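Small Kitchen, Big Ideas
At Fernville's robotics club, the toughest course of the season is a toy kitchen

By 6 on a Tuesday evening the Kolum Robotics Club is already arguing about a pot. It's a little metal one, the kind a preschooler would stir, and the team wants a robot arm to move it from the stove to the sink without knocking into the faucet. Simple, right? The students have been at it since October, and they love it!
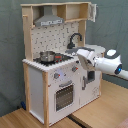 Learning to miss
The club's first rule is that every miss goes in the logbook. The book reached entry 2172 last week, and the newest members read the old pages like adventure stories (entry 10 is just the word "faucet" in capital letters). Two students work each turn, one at the keyboard and one calling out distances, and then they swap.

What gets them hooked is how much thinking hides inside a chore. Where do you grab a round pot? How close can the arm come to the counter before it bumps? The kids try it with their own hands first, very slowly, then go back and rewrite the move.

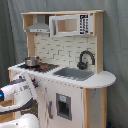 The arm near the stovetop side of the play kitchen, with the pot at the back of the burners.

Next up is the Gruber Cup, where the club will meet its friendly rivals from Budar. The pot run is on the program, and so is opening a cabinet door.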